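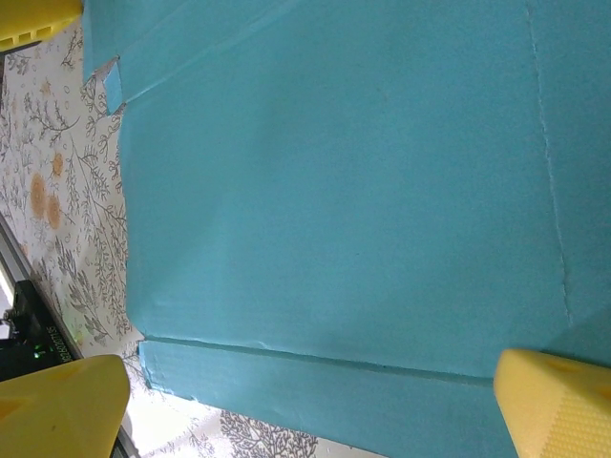
# The Second Life of a Flat Box

Stavros Vidmar has opinions about the gift box, and he would like you to sit down for them. The rigid kind, he says, is furniture. You buy it, you store it, you feel guilty throwing it out, and eventually you own a closet full of cubes. The folding kind arrives flat and leaves flat, and asks only that you learn eight or nine creases without swearing in front of children.

He teaches the creases on Sunday afternoons above the Fluncombe stationery shop, at 15 dollars a head, tea included. The tea is the weak point.

I went as a skeptic. My history with paper includes a kite that never left the ground and a Christmas on which my aunt asked whether her present had been in an accident. Vidmar handed me a sheet of colored card anyway and told me to score before folding. I folded before scoring. He has a particular way of breathing out when people do this.

"The card remembers," said Yu-ting Tang, at the next place, already on her third box. She meant it as a warning. Put a crease in the wrong spot and you can flatten it with a thumbnail, a ruler or the back of a spoon, but the line stays, pale and slightly accusing, for as long as the box does. Dark and saturated colors are the worst for it. Teal shows everything. Cream forgives, which may explain why so many wedding invitations are cream.

The tabs are where marriages are tested. A side flap needs its notch cut square, so that it tucks behind the neighboring panel and stays put without glue. Cut it shallow and the lid springs up. Cut it deep and you have made a small window. Vidmar sells a template under the name Plemlow, now in its fifth revision, and he will tell you what was wrong with the other four.

Tang's boxes closed with a soft little pop. Mine closed with a rubber band.

I asked Vidmar how many he had folded in his life. He didn't know, but he keeps his failures in a drawer, and a student once counted 409. He likes to take one out and open it up again, reading the wrong turns along the creases the way other people read old letters, with more pity than you'd expect.

I took my box home on the bus. It holds 3 lemons, if you choose the lemons carefully.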